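Stamero tabletop arm: our gallery from the trial

Hi all, and thanks for clicking through from the newsletter! I promised a page on the Stamero sorting kit once we'd had it long enough to have opinions, and now I have plenty. We've got it on a trial from Tavadeck, who sell it as a bundle: arm, controller, cables, software license and a two-day setup visit. I've been the one babysitting it most afternoons, so the captions are mine and so are the grumbles. If you want the polite version, ask Jussara, who wrote the report for the purchasing people.

Quick rundown before you scroll. The bundle is listed at $3315 for a school or club, without shipping. For that you get the basic arm package and one year of email support, and after the first year you pay for support separately (I still can't get a straight number out of them on that one). The manual is 38 pages, of which I'd say the middle chunk is worth printing and keeping next to the bench. The rest is safety boilerplate and a very long section on mounting that repeats itself.

Setup went better than I feared. The Tavadeck trainer got us moving on the first morning, then spent most of the second day on the software, which is where I got lost and had to ask Jennylyn to sit in for me. She had it doing simple moves before lunch. I had it doing simple moves the following week, so there's your learning curve for the over-fifties!

What I like: the teach mode. You jog the arm to where you want it, save the point, jog it to the next one, save that, and it plays them back in order. No typing at all if you don't want to. The newer people in the group took to it right away, and I've stopped being asked to "just do the code part" for everyone. Speed is one slider for the whole program, and I keep it low. You can change it while a program is paused, too, and that's saved me a lot of starting over.

What I don't like: the file names. Every saved program gets a long string of characters unless you remember to rename it on the way out, and I never remember. We have 11 programs on the controller at the moment and I could tell you what maybe three of them do. There's also no undo when you delete a point. Gone is gone. I've asked Tavadeck about both and got a friendly reply saying they'd pass it on to Stamero.

The pushing exercise is the one I'd show anybody who's thinking of buying. It's the second lesson in the starter book, and it's a good deal harder than it sounds, because a plain straight tool can't hold on to anything. You have to think about which side you're coming in from and what else is going to get shoved along with the piece you wanted.

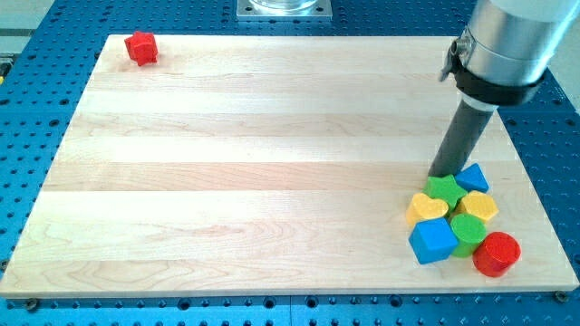
Flornmont Makers' Club, Robotics Bench

Seven blocks bunched up on the right of the maple board and one little red one off by itself at the far left corner. The tube is right down at the back of the bunch, behind the green star and the blue triangle. I love the look of those colors on the wood!

My tip for this lesson: save a point well above the blocks before you save the low one. Jennylyn does two high points, one on the way in and one on the way out, and her programs are much easier to fix than mine. Rounded pieces need more patience than the cube, and the heart does whatever it likes.

Would I buy it? Yes, if the support price comes in sensible. We also looked at the Bastos kit, which costs less but needs its own laptop, and our laptops are spoken for until July. Jussara leans Bastos, I lean Stamero, and we'll put it to the members at the next meeting. Come along and have a go on the slider first, and please rename your program when you're done.

Updated January 22, 2018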